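Ticket: Brilia art book PDF – spreads print out of order
Last updated: May 15, 2021

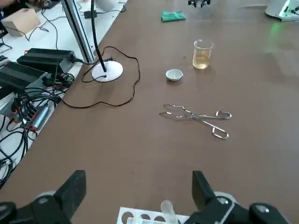 Tongs and a small white porcelain dish on the brown table.

Reported by Hildegard Görtz. Figure drawing book, 200 pages, bought as PDF from Kuhlmann. On screen fine. Printed as booklet, walk cycle spreads come out split, left half on the wrong sheet.

Tried:
– other printer, same
– re-download, same
– single pages, OK but useless for the spreads
– Hodus viewer instead of browser, same

Cause: cover counted as page 1 in the file, foldout is 5 pages with no blank after it. Everything past page 60 shifts by one.

Fix: insert blank after the foldout, turn off "auto rotate", print again. Hildegard did a test of the walk cycle chapter – spreads line up now. Told Kuhlmann, no anwser yet. Leaving open til they replace the file.

Comments

Lụa Đào: same with my copy, blank page worked. Thx

tudikfan: does the paperback have this too?

Contact | © Brilia Reader Support | Back to top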